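ホーム | 台所 | 洗濯 | 工具と修理 | 紙もの | 読者の声

紙の置き場所を決めるまで――取扱説明書、レシピ、保証書の片づけ

2018年9月22日　文・Kidum編集室

家の中でいちばん増えるのは埃だが、その次は紙である。埃は掃除機で吸えるぶん、まだ素直だ。 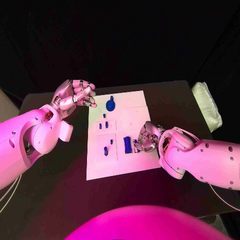 引き出しに入れた時点で負けだ、とVamachは書いてきた。入れた紙は二度と読まないし、読まないのに捨てるときだけ惜しくなる、だから机の上に出しっぱなしのほうがまだ正直だ、という。言いたいことはわかる。わかるが、出しっぱなしを3日続けると、その上に醤油差しが載る。醤油の輪のついた保証書を販売店の窓口に出したことのある身としては、やはりしまうほうをすすめたい。

まず捨てる

ファイルを買いに行くのは後にする。先に買うと、ファイルを埋めるために紙を残すという本末転倒が始まる。わが家では39枚入りという半端なクリアファイルを安さにつられて買い、残りのポケットを埋めるべく宅配ピザのチラシまで保存していた時期がある。ピザは一度も頼まなかった。

家じゅうの紙を一か所に集め、次のものから抜いていく。

・もう手元にない家電の説明書。炊飯器は二代前に処分したのに、説明書だけが立派に生き残っている
・期限の切れた割引券
・外国語だけで書かれた説明書のうち、家族の誰も読めないもの
・何の部品かわからない部品が入った小袋に添えられた紙

最後の小袋は、紙だけ捨てて部品を残さないこと。部品だけになると、十年は捨てられない。

説明書は部屋別に分ける

メーカー別、購入年別、五十音順と、ひととおり試した。五十音順は最初の一週間だけ美しい。「オーブンレンジ」なのか「電子レンジ」なのかで家族会議が開かれ、結局「れ」にも「お」にも「で」にも入っていないことが判明する。

いまは台所、水まわり、居間、その他の四つに分けている。「その他」が太りはじめたら、中身を全部出して分け直す。見出しは背に太いペンで書く。飾り文字のシールを貼ると、急いでいるときに読めない。

説明書の表紙には、買った月と店の名前を書いておく。保証書は同じ袋に入れ、レシートは裏にとめる。感熱紙のレシートは年月とともに白くなっていくので、コピーをとるか、写真に撮っておくとよい。白紙のレシートを掲げて「確かにここに日付が」と訴えるのは、かなりつらい。

レシピの切り抜き

切り抜いたレシピは、作ってから残す。作る前に貼ってはいけない。台所の戸棚の内側に洗濯ばさみをひとつ下げ、そこに挟める枚数だけを候補とする。わが家の上限は8枚で、9枚目を挟みたくなったら、どれかを今夜作るか、捨てる。

作ってみておいしかったものだけ、台紙に貼って透明の袋に入れる。直したところは鉛筆で書き込む。「砂糖は半分」「この時間では焼けない」「子どもは食べない」といった書き込みのほうが、元のレシピより役に立つことが多い。以前、Karabulutという古い料理帳の切り抜きを清書したとき、欄外の「塩を忘れるな」を省いてしまい、案の定、塩を忘れた。

紙についた汚れ

油じみは、キッチンペーパーで上下から挟み、こすらずに押さえる。片栗粉をのせて一晩おくと、薄いしみなら目立たなくなる。濃いしみは、おいしかった証拠だと思うことにする。

濡れた紙は重ねたまま乾かさない。ページの間に吸い取り紙を入れ、こまめに取り替えながら、最後に重しをする。ドライヤーは波打ちのもとになるので、使うなら冷風で、離して当てる。つるつるした紙の冊子は乾くと貼りついてしまうため、湿っているうちに一枚ずつはがしておく。

テープの跡は、消しゴムで端から丸めるようにして取る。爪でやると紙のほうが先に負ける。古いセロハンテープが茶色くなって染みこんだものは、もう取れない。同じ寸法の紙に写しをとって、そちらを使ったほうが早い。

見直しは1月に

年に一度の見直しは、年末を避けて1月にしている。年末の紙の整理は大掃除の途中で必ず読みふけりに変わり、窓が拭けなくなる。年が明けて来客も途絶えたころ、熱いお茶を用意して、座ってやる。

捨てる紙のうち裏の白いものは、四つに切って買い物メモにする。ただし作り置きは控えめに。調子に乗って100枚を超える束をこしらえた年は、春になってもまだ同じ束に「牛乳」と書いていた。住所や口座番号のある紙はメモにせず、細かく切って処分する。スーパーの床に落としてくるのは、たいていそういう一枚である。

湿気の多い部屋では、ファイルを床にじかに置かない。棚のいちばん下も避け、壁から指一本ぶん離して立てる。ぎゅうぎゅうに詰めると風が通らず、背表紙の裏からかびてくる。抜き出すときに隣のファイルまでついてくるようなら詰めすぎなので、一冊分は空けておくこと。

次回は、開かなくなった瓶のふたについて。

お問い合わせ　|　© 2018 Junduvis 暮らしの手控え　|　ページの先頭へ戻る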